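Food Packaging Technology › Course Texts › Portion Packs

Chapter 7. Lidding and Sealing of Portion Packs

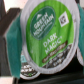
Figure 7.1. Lid face of a single-serve coffee pod (Green Mountain, Dark Magic), with printed circular label and silver-white rim.

Jean Lindsay and Chia-hao Ho
July 14, 2019

7.1 Scope

A portion pack holds the amount of product needed for one use. Coffee pods, creamer cups, and jam tubs all belong to this group. Chapter 6 dealt with the cup. This chapter deals with the lid: its layers, the seal between lid and cup, and the space available for print.

7.2 Terms

The lid face is the outer surface of the lidding. The print field is the part of the lid face that carries the label design. The rim is the ring outside the print field. In Figure 7.1 the print field is bright green with a dark gray-brown band at the lower right, and the rim is left plain. The seal land is the flat surface of the cup flange to which the lid is bonded. It lies on the underside and cannot be judged from the lid face alone.

Students often use "rim" and "seal land" as if they were the same. They may differ in width, and drawings should give both.

7.3 Print on a small lid

Text on a portion pack competes for a small area. The usual order of size is product name first, then brand, then roast or flavor, then handling text. On the pod shown, the product name is set on a slant in large white capitals over two lines, and the brand is in a tilted oval at the upper left. Small type is the first to suffer when the print is out of register. Section 7.6 gives a method for measuring register error.

7.4 Seal strength

Seal strength is the force needed to peel a strip of lidding from the flange, divided by the width of the strip. Heidrun Kälin's trials at Urner, used in the problems for this chapter, covered 367 cups from one production run. More than 50 were set aside for burst testing; the others were peeled. Strips were cut 2 days after sealing. The peel results are tabulated in Section 7.5.

© Driria Technical Texts. Corrections: write to the series editor, Hidayah Nugroho. Back to top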